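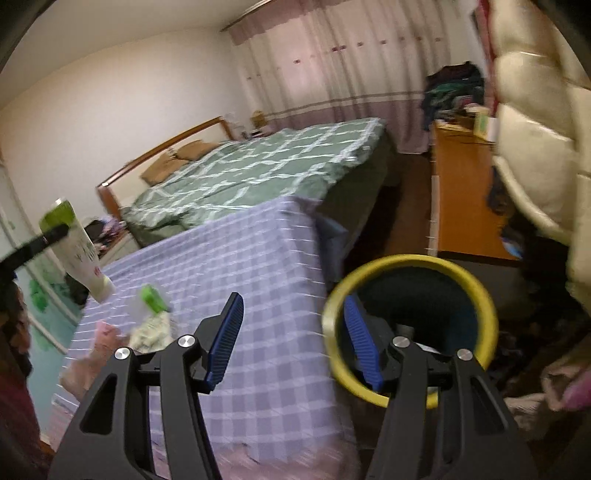 Figure 2. Bedroom table with a checkered cloth, a bin beside it and the bed beyond.

Home Issues Authors Submit Search

4. Tables that stay in the bedroom

4.1 The table and its bin

We came to the Kokov apartments expecting to write mostly about kitchens. The bedroom tables won us over within the first few visits, and they have ended up with a section to themselves. A bedroom table takes in everything that has no other home: creams, chargers, receipts, half a pack of tissues, the tube of something that was opened once in March and never put back. It gets cleared fast, often while the person is talking about something else, and then it fills up again. As a place to watch how people decide what to keep, it is wonderful.

Of the 35 households that took part, 34 had at least one small table in the room where someone slept. (The remaining household used a windowsill, and used it very well; see Section 5.) Across those tables we logged 324 separate items during clearing. An item was logged when it was picked up, pushed aside or dropped into a bin, and it was logged again only if it came back to the table in a later visit.

Figure 2 shows an arrangement we grew very fond of. The bin, a round dark one with a thick yellow rim, stands right up against the table, so close that the lavender checkered cloth drops over the edge beside it. The bed is just past that. Everything a person needs for sorting is within a step, and on the table itself a green object and a crumpled item are close together, the sort of mix our notes are full of. We call this layout "bin at the elbow." In homes set up this way people rarely carried trash anywhere. They let go of it. Clearing ran in one continuous movement, with hardly a pause between picking a thing up and being rid of it.

Where the bin lived across the room, or out in the hallway, a second kind of clearing took over. People made a pile first, usually at one corner of the table, and walked it over at the end. The pile turned out to be a lovely thing to study! Items went into it and came out again. A nearly empty tube would be squeezed, held up to the light and rescued. One participant took the same envelope out of her pile three times before it finally went. Bin at the elbow gives much less room for second thoughts, and several people told us that this was exactly why they kept it there.

4.2 Cloths

We did not plan to say anything about tablecloths. Amparo Montes, who coded most of the clearing sessions, noticed that covered tables and bare tables were being treated differently, and once she had pointed it out we saw it everywhere. On a bare table, people slid things. A flat hand or a forearm would sweep small objects to the edge in one go. On a cloth, sliding bunches the fabric, so people lifted items one by one, or else took hold of the cloth by its corners and shook the whole thing out over the bin.

A cloth also hides the table's edge. Where it hung down on the bin side, small scraps sometimes caught in the fold on their way down and were found days later. Participants mentioned this with real affection, as a fact about their own table that they had learned to live with. Patterned cloths had defenders who said crumbs don't show on them, and critics who said the same thing.

We compared our notes with the earlier Plandport round of visits, where almost every table was bare. The Plandport team described clearing as "sweeping with exceptions." That fits our bare tables very well and our covered tables hardly at all. We think the surface deserves a line on any future recording sheet, and we have added one to ours.

4.3 Tubes, bottles and the long goodbye

Tubes were the slowest items to leave. A wrapper is trash the moment it is empty, and everyone agrees about that. A tube is never quite empty. In our sessions, tubes were handled longer than any other kind of object and were moved from one side of the table to the other more often than they were thrown out. People rolled the ends, stood them on their caps, or laid them beside the newer tube that was meant to replace them. Two tubes of the same product on one table was a common sight and seemed to bother no one.

Mateos has suggested that bathroom shelves work the same way, and we would love to see the bedroom and bathroom sets coded side by side. The Stevesier sheet could be used for both with very little change, apart from the line for cloths.

The version of the sheet used here was fixed on 22nd August, and later visits were coded without further edits.

This site uses cookies to remember your reading settings. Accept Manage choices

Contact the editors Copyright and reuse Back to top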